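Ukholm's lost Thursday tape is finally getting a proper release

I've had a grin on my face since the email came through. Pliline, the little label that put out those lovely Prirdale live sets, is going to release the Ukholm recording everyone in our corner of the world has been swapping in terrible quality for years. It's the whole night, both sets and the encore, taken from the desk tape. If you've only ever heard the version that sounds as though it was recorded from inside somebody's coat (it was, and bless him for doing it), you're in for a treat.

For anybody new to this, Pakzad were a five-piece who played long, loose, mostly improvised rock and hardly ever went near a studio. They made one album, which is fine, and I play it perhaps once a year. Live they were another creature altogether. Evaristo Caruso played guitar as if he had all night to get to the end of a phrase, Nobuhle Mabaso sang and played the organ, and the rhythm section could turn a song inside out between one verse and the next. The Ukholm show was a Thursday in January, in a hall with bad heating, at the fag end of a tour that had lost money everywhere it went. It's my favourite thing they ever did. I've argued with people in car parks over this.

The release runs to 126 minutes over 2 CDs, or a download if you haven't got anything left to play CDs on. There's a vinyl edition too, limited to 700 copies, but it drops one song from the first set to make it fit. I do wish they'd gone to another disc. The song in question is Low Water, and I know it's the one most people skip, but I like it in its place, coming after the fast opener and letting everybody get their breath back. Get the CDs if you want the night as it was played.

I rang Chia-jung Wan at Pliline to find out how the tape came to light, and it's a less romantic story than I'd hoped. It had been in the label's own storage since they bought up a batch of reels from a studio that was closing down. The box had the wrong band's name on it. Chia-jung was working through the pile, put this one on expecting a folk duo, and got the opening bars of Harbour Road at full tilt.

"I knew what it was inside ten seconds," she told me. "I rang Evaristo and held the phone up to the speaker. He didn't say anything for the whole of the first verse, and then he said the bass was too loud."

The bass is too loud, as it happens, or it was on the original. Thaddeus Okafor has done the restoration, and he's brought it down a touch and let the organ through, so for the first time I can hear what Nobuhle is playing under the long solo in Glass Parade. I've owned that performance on three different formats and I had no idea she was there! She's doing this slow climbing figure, over and over, and Evaristo keeps going up to meet it and then wandering off again. I played it to my brother on Sunday and he asked if we could have the football on, but you can't win them all.

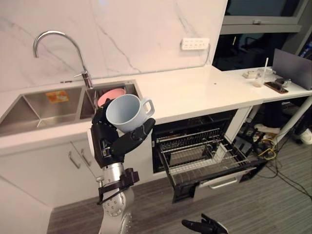
The piece everybody will go to first is the 18 minute Glass Parade, and quite right too. On the old audience tape there's a nasty gap in the middle where the taper turned his cassette over, and I'd got so used to it that my brain puts the click in by itself. Now it's all there. What was missing turns out to be the hinge of the whole thing, a passage where the drums drop away and the bass carries the tune alone for a bit before the others come creeping back in. I'd always assumed they just sort of barged from one section to the next. I've been describing it wrongly to people for years, including on this site, so apologies if you ever took my word for it.

My own pick would be Salt Lane, though, second song of the second set. It's short by their standards and there's hardly any soloing, but Nobuhle sings it as though she's a bit cross with the song, and the band follow her. There's a moment before the last chorus where she leaves the line hanging much longer than she should, and you can hear a man in the crowd shout "go on!" and then she does. On the coat tape he's deafening. On the desk tape he's a faint voice at the back of the room and I found I missed him slightly.

A word about the sound, for those of you who care about such things (hello, I know who you are). It's a mono desk tape and Thaddeus has left it in mono, with no fake widening and no borrowed crowd noise slapped on between songs. That does make it a dry listen. You're hearing what went through the hall's speakers, so the guitar, which was plenty loud on stage all by itself, sits lower than you might be used to. I thought I'd mind and by the third song I'd stopped noticing. The first minute of the encore has some wobble in it, and Thaddeus says he tried steadying it and it took the life out of the cymbals, so he left it alone. Fair enough, I say.

There's a booklet as well, with an essay by Chak-lun Fang, who was at the show. He was sixteen, he'd told his mum he was at a friend's house, and he missed the last bus home and walked. It's a cracking read and doesn't pretend to remember more than he does. He's got the running order wrong in one place and they've kept his version in with a note next to it, which I thought was a nice touch. He also settles the old question of whether the support band came back on for the encore. They didn't. The second guitar that people think they can hear is Evaristo playing through a delay unit he'd borrowed, and he's confirmed it.

I did ask Chia-jung whether there was more in the pile. She was careful about it. There are two other reels in the same mislabelled boxes, one of which hasn't been played yet on account of the state it's in, and the other is a rehearsal with a lot of talking and somebody frying something in the background. She'd like to put out a bit of the rehearsal one day if the band agree. I would buy it tomorrow, frying and all, but I accept I'm not the general public.

As for the band, Evaristo is pleased and a bit baffled by the fuss. He still plays, mostly at a Monday session in a pub near his house, and he says he hasn't listened to the second CD yet as he's saving it for a long drive. Nobuhle has heard the lot. She sent me a very kind message in which she said she'd forgotten how cold the hall was until she heard herself blowing on her hands into the microphone before Salt Lane. I went straight back and checked. It's there, just before the count-in, and I'd taken it for hiss.

Before anyone writes in, no, there isn't a reunion on the cards. I asked both of them and got two polite noes. There'll be a listening evening in Prirdale in the back room of the record shop, where they'll play the whole thing through with a break between the sets, and Thaddeus will be along to talk about the transfer. Doors are at half past seven and it's free, but the room is tiny, so put your name down at the counter if you fancy it. I'll be the one near the left speaker pretending not to mouth the words.

Orders for the CDs and the download are open now through Pliline's own shop. The vinyl goes up later in the month and I'd expect it to go quickly, going by how fast the last one went. They won't be taking names in advance for that one, so there's no point emailing Chia-jung to ask, and she's asked me to say so.

If you were at Ukholm that night, do get in touch. I'm especially keen to hear from the taper, whose coat recording kept this show going for so long and whose name I've never been able to find. There's a pair of CDs here for you with my thanks, and I'd love to know what sort of coat it was.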